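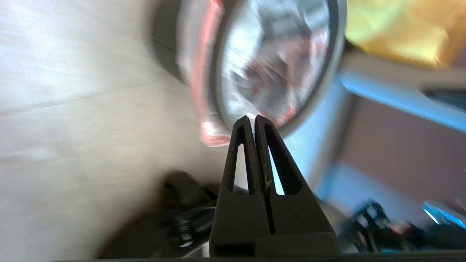 A can on the tilt

The Peaches at Grerklow

My old lecturer, Ravindran Nambiar, had a way of coming into a room as though he had left something in it the week before and was hoping it might still be there. He would look along the window sill, and then at the chairs, and then at us, and only after that would he put his bag down and begin to talk about depreciation. I was very fond of him from the first evening, and I think most of the class were, though we were a tired lot who had come straight from work and smelt of buses.

The college in Parncombe gave him the room above the library for his Introduction to Auditing, and it was there, on a night of such rain that the gutters were running over like taps, that he told us about the peaches. He had meant to teach us cut-off. Cut-off, for anyone lucky enough not to have sat an exam in it, is the business of making sure that a sale or a purchase goes into the right year, and it can be taught in ten minutes with a diagram. Mr Nambiar drew the diagram, looked at it with no great affection, and sat down on the edge of the desk.

"When I was very new," he said, "I was sent to Grerklow."

Grerklow was a wholesaler of tinned goods, out on the flat land beyond the canal, and in those days it belonged to a widow called Mrs Palomino, who had taken it over when her husband died and had run it ever since from a small office with a paraffin heater and a great many calendars. The firm had sent young Mr Nambiar by himself, on the last day of the year, with a clipboard and a packed lunch, to watch the stock being counted. He was not to count it himself, you understand. He was to watch, and to test a few lines, and to write down what he found in a clear hand.

Well, he tested the peaches. He chose them, he told us, for the poor reason that he liked peaches. The sheet said there were 800 cases of Flirnora halves in syrup, and he walked up and down that aisle with his scarf over his mouth, and did it from the left and then did it from the right, and both times he came out at 600.

"So I was 200 cases short," he said, "and I was twenty-two years old, and I was delighted."

We laughed at that, and he waited for us, nodding.

He had been delighted because it was his first proper finding. All the way across the yard he was composing the paragraph in his head. He had got as far as the word "material" when he reached the office and knocked, and Mrs Palomino gave him a cup of tea before he could open his mouth. It is very hard to accuse a person while holding her saucer, he said, and he advised us all to refuse tea until the difficult part was over, though he admitted that he had never managed it himself in all the years since.

She listened to him with her glasses pushed up into her hair. Then she took down a spike of papers from the shelf behind her and went through them one by one, licking her thumb, and drew out a delivery note, and laid it on his clipboard. The peaches had been bought, right enough, and the bill had been entered that morning. They had simply not come yet. They were on a lorry, and the lorry was somewhere to the north with snow in front of it.

"And whose were they?" Mr Nambiar asked us. "At midnight, in the snow, whose peaches were they?"

That set us off, as he knew it would. A woman at the front who worked for a haulier said it depended on the terms, and that if the seller was to bring them to the door then they were the seller's until they got to the door. A man near me thought that if you had the bill then you had the peaches, and he would not be moved from it. Somebody asked what would happen if the lorry went into a ditch, and Mr Nambiar was so pleased with this question that he got up and wrote DITCH on the board in capitals and underlined it.

The haulier's woman was right, of course. The terms were printed on the back of the note in letters the size of ants, and the peaches still belonged to Flirnora, so they had no place on the stock sheet, and the bill had no place in the old year either. Young Mr Nambiar explained it to Mrs Palomino as kindly as he could. She would have to take out both sides. Her profit would be no different at the end of it, not by a penny, and he was a little sad to see his paragraph shrink to a line.

She thanked him, and then she said a thing which he told us he had carried about with him ever since. She said, "I only put them down because I was looking forward to them."

It had been her husband's order, you see, or the same order he used to place each winter, and he had always written it on the sheet a day early so that the new year should begin with a full aisle. Sixteen years she had gone on doing it for him, and in all that time the lorry had never once been late.

Mr Nambiar finished his tea. He went back over the yard, where it had started to snow there as well, and he wrote up his finding in a clear hand, with the cause given as "goods in transit, recorded early", and he did not write anything else, there being no box for it on the form. When his manager read it he ticked it and said, "Bit dull," and gave him the petty cash to do.

"Now then," said Mr Nambiar, getting down off the desk, and he took us through the diagram again from the beginning. I have never forgotten a word of it. I could draw it for you now.

I went to see him last winter, in the little flat he has over the chemist's, and I took him a present which I had been rather a long time finding, for the shops don't stock them as they did. He turned the tin round to read the label and was quiet for a bit. Then he asked me whether I had kept the receipt, and what the date was on it, and went to look for the opener, along the window sill first, and then among the chairs.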